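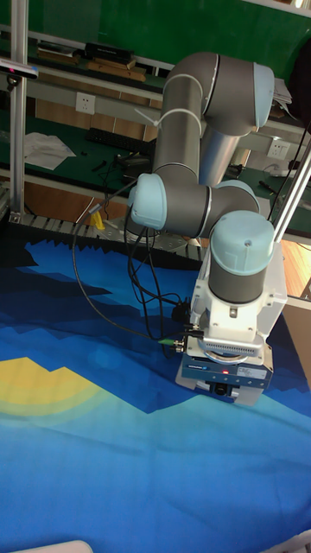

Figure 4.1 The large printed cloth on the worktable, with bench, shelves and green board behind.

CHAPTER 4
Hills Made of Steps: Landscape on Printed Cloth

What you need before you start: Chapter 2 (repeats and borders), Chapter 3 (mixing a tone ladder), squared paper, a soft pencil, three blues of any kind.

I've got a weakness for mountains on fabric. My grandmother had a set of curtains with a lake and some very improbable peaks on them, and I spent a lot of bath-times and bedtimes staring at those peaks and wondering why they looked so far away when I could walk up and put my nose on them. That question is really the whole of this chapter. How do you make a piece of cloth, which has no depth at all apart from the thickness of the threads, look as though you could set off across it with a packed lunch?

We'll get to photographs, dye baths and painted silk later in the book. For now I want to stay with the plainest sort of landscape I know, the sort built out of squares. If you've ever done cross stitch, or knitted a jumper from a chart, or spent a rainy week playing an old computer game, you already know how it goes. Every slope is a staircase. Every curve is a staircase too, only one where the treads keep changing length!

I like to teach with this kind of design first for a slightly selfish reason, namely that students stop worrying about whether they can draw. Skye Kinnear, who shared my classroom for years and taught the weaving half of the course, used to put it more bluntly. "Give them a pencil and a blank sheet and they'll apologise for an hour," she said. "Give them squares and they'll colour them in." She was right about that and wrong about nearly everything to do with tea.

4.1 Looking at a stepped landscape 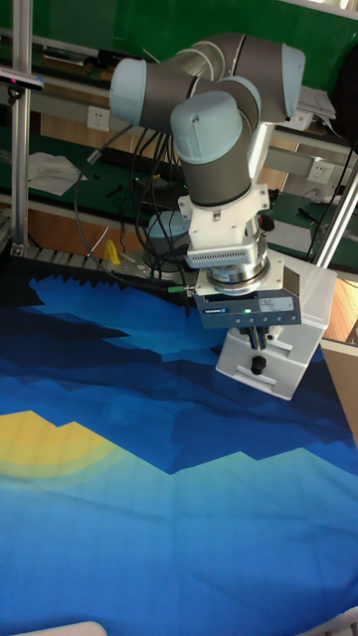 Figure 4.2 Stepped mountains in navy, royal, medium and pale sky blue, with a yellow sun near the left edge.

Spend a minute or two with the fabric in Figure 4.2 before you read on. Half close your eyes if it helps (it usually does). With your eyes screwed up, the jagged edges soften and what you're left with is bands of blue, and those bands are doing most of the work. Open your eyes again and the staircases come back.

The blues run from a proper deep navy to a pale sky blue, with a royal and a medium blue as well. You can count those as four rungs of the tone ladder you made in Chapter 3, and if you kept your ladder, get it out now and lay it beside the page. My own students are always surprised by how few colours a landscape needs. They come to me with a box of 50 pencils and a plan to use them all.

Then there's the sun. It's yellow, and it has soft rings of paler yellow and green round it, so it behaves quite differently from the hills. The mountains change tone with a jolt, one step and you're in the next blue. The sun fades outwards gently. I think that contrast is lovely, and I'd like you to remember it when we reach section 4.4, where you'll be choosing one hard thing and one soft thing for your own design.

Try this: cover the sun with your thumb. Does the cloth still look like a landscape to you? Ask somebody else the same thing without telling them what it's meant to be. I've had "waves", "rooftops" and, from Aldo Fiore in the second row, "a very sad bar chart".

4.2 Why blue goes backwards

Go and stand somewhere high on a clear day and look at the hills. The close ones have their own colours, bracken and rock and so on. The ones behind are bluer, and the ones behind those are bluer and paler still, until the last ridge is hardly darker than the sky. You're looking through more and more air, and the air scatters light on its way to you. Painters call this aerial perspective and have been using it for centuries.

On cloth you can use the same trick with very little effort. Put your darkest tone where you want the ground to feel close and let each band get lighter as it moves away. You can also turn the order about, with dark hills behind pale ones, and you'll get something that feels more like mist in a valley, or snow in front of a forest. Neither is a mistake. I do ask beginners to make one of each, though, and pin them up side by side.

One thing that trips people up is the size of the jump between neighbours. If two blues are too close, the edge between them vanishes when you step back and you've drawn all those careful stairs for nothing. If they're too far apart, the edge shouts. Jairo Llanos had a test for this that I've stolen and never given back: paint the two tones touching on a scrap, prop it up at the far end of the room and go and make a drink. If you can still see the join when you come back in through the door, it'll do.

4.3 Building a slope from squares

Now for the drawing. Take your squared paper and mark a line 10 squares long near the bottom. From its left-hand end, go up one and along one, up one and along one, until you run out of line. You've drawn a slope of forty-five degrees, and it looks about as natural as a ladder against a wall.

Real hills don't climb evenly. Rub it out and try again, and this time let the treads vary: along three, up one, along two, up one, along one, up two, along one, up three. It starts as a gentle foothill and finishes as something you'd want a rope for. Turn the order round and you get a rounded top. Mix the two on either side of a summit and you've got a mountain that looks as if weather has happened to it.

Things I'd watch out for as you go:

Twin peaks. Our hands like symmetry much more than hills do. If your left slope and your right slope match, change one of them.

Lonely squares. A single square stuck out in the sky reads as a mistake or a bird. Decide which you want.

Parallel ridges. When one band copies the shape of the band in front, the eye sees stripes. Shift the summits along so they don't stack up.

Milagros Cárdenas filled a practice sheet of 656 squares with one mountain range, all in pencil, and then noticed that every peak leaned to the right. She kept it, called it Windy, and it's still one of the nicest things I've had handed in.

4.4 From paper to cloth

A drawing on paper sits still and stays flat. Cloth doesn't! It folds, it sags, it gets sat on, and a design made of straight edges shows all of that very clearly. A stepped edge is made of short level lines and short upright ones, so your eye has something to measure against, and the smallest pucker bends a line you know ought to be straight. A flowery print will forgive you. A gridded one tells everybody that you didn't iron it.

So think early on about where your cloth is going to live. Is it a tablecloth, a wall hanging, a cushion cover? How much of it will be seen at once? A landscape that works across a whole table may turn into a few puzzling blue blocks when it's cut down for a cushion. I once bought a length 118 cm wide from the remnant shelf at Kiler, cut it for a bag, and ended up with a bag of nothing but sky. I still use it. People tell me it's a nice plain blue.

Scale matters as well. Hold your squared paper at arm's length and then pin it to the wall and back off to the other side of the room. Small squares melt together at a distance and give you something close to a smooth picture. Big ones stay squares wherever you stand, and then the steps become part of what the design is about. Aranka Kun, whose hangings we'll meet in Chapter 6, draws every landscape at three sizes before she picks one, and says she almost always picks the one she liked least to begin with.

Before you go on

Choose a view you know well. It can be hills, but rooftops or a line of trees will do nicely. Make a quick chart of it on squared paper using no more than four tones of one colour. Add one soft-edged thing in a second colour, wherever you like. Don't tidy it up yet, and please don't throw away the first attempt, as you'll need it in section 4.5 when we start moving the ridges about.

Words to know: tone ladder, aerial perspective, tread, stepped edge, ground, remnant

4.5 Moving the ridges

Lay a sheet of tracing paper over your chart and trace only the nearest band.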